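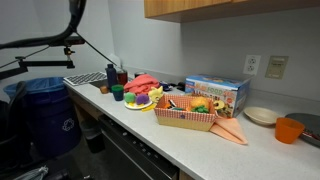
Why I quit buying birthday cards

Last October I spent 61 dollars on greeting cards. I know this because I'd started keeping receipts in a shoebox, one of those grown-up habits I pick up every few years and then drop. Sixty-one dollars! In one month! We have a lot of October birthdays in our family, and apparently I'd also bought a sympathy card with a little foil heron on it that I never sent, because I couldn't work out what to write in it.

So I started making them. Well, first I started making one, for my uncle, and it was terrible. I cut the paper crooked, wrote the inside before I folded it, and ended up with his name upside down on the back. He kept it on his fridge all winter, next to the store-bought one from my cousin that played a song when you opened it (his battery gave out by Christmas, ha).

The thing I wasn't ready for was how much I'd get into the paper. There's a shop in Cultamitz called Urnel that sells odds and ends from print jobs, all in flat bins sorted by weight and not by color, which drives some people crazy. I love it. You lift up a stack of boring cream stuff and there's one sheet of deep rust orange in the middle. I always go in for envelopes and come out an hour later with everything except envelopes.

My setup is nothing much. A cutting mat, a steel ruler, a bone folder, a glue stick, and two pens I hide from everybody else in the house. I tried the fancy scoring board and gave it away. The ruler and the bone folder do the same job if you press lightly the first time and harder the second.
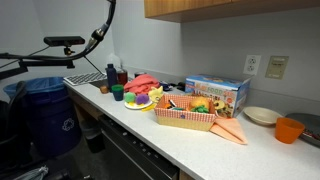

Do you need special card stock?

Any paper that stands up by itself when you fold it will work, and I've used everything from old file folders to the back of a calendar.

Debashish Haque, who I've been trading mail with since college, sends me postcards he cuts out of cereal boxes. Just the box, picture side and all, with the message and address on the plain brown side. The first one had a maze on it, half finished. I finished it and mailed it back. We've kept that going for 2 years now and I don't think either of us has said a single important thing in all that time – it's all soup and traffic and what the neighbor's dog did.

I've got a list going in a notebook of everybody I've sent something to, and it's up to 152 cards. A few people have gotten more than their share. My sister says she can tell what kind of week I'm having from how much glitter falls out.

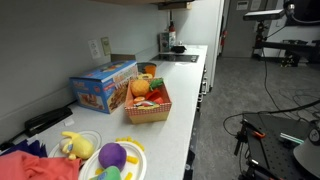
The writing part is still the hardest for me. I used to stand in the card aisle hoping somebody else had already said it, and when you make your own there's just this big blank inside staring up at you. What helps is writing it on scrap first, and keeping it short. I pick one thing I remember about the person and I put that down. For my aunt it was the time we drove out to Plovby for peaches and came home with a lamp. Two lines and my name. She called me up about it and we talked for most of an evening.

I did go back to that sympathy card, by the way. The heron one. It sat in a drawer so long the envelope had sealed itself shut, so I steamed it open over the kettle, wrote three sentences, and taped the flap down. It was very late and I said so in the card. I got a note back the next week in the shakiest blue handwriting, and it's in the shoebox with the receipts.

Next up is a batch of thank-yous in that rust orange, if I can find envelopes to fit them.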